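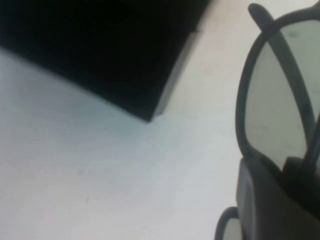

The Endine finger pads are sold as safe for light plastic goods, and we took that with a pinch of salt. After a supply dip on Monday our pair stopped reporting grip force and read 103 whatever they held, against a stated limit of 100. Folded glasses with the finger up against the bridge are the sort of load where a false reading matters. Arkari's reply was to restart the controller. We did. It still read 103.

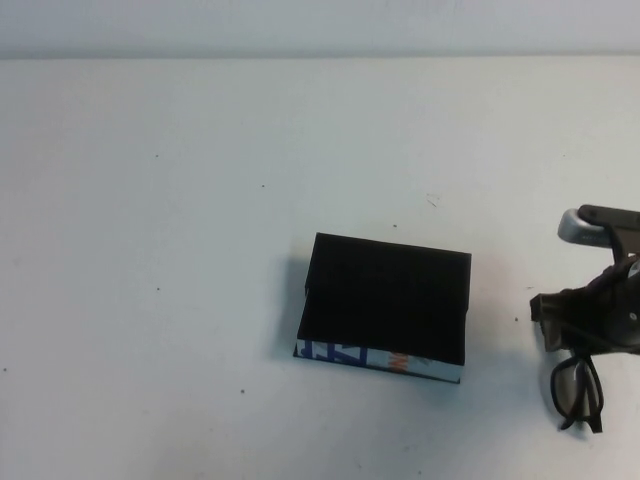

Fudon Handling Workshop: Equipment

Status: restricted. Keep speed at 30 or under. Glasses hanging from the fingers over the table are as far as we go, no glassware. The maker claims 2000 cycles between checks. Check yours daily. Spare pads: Lim stores.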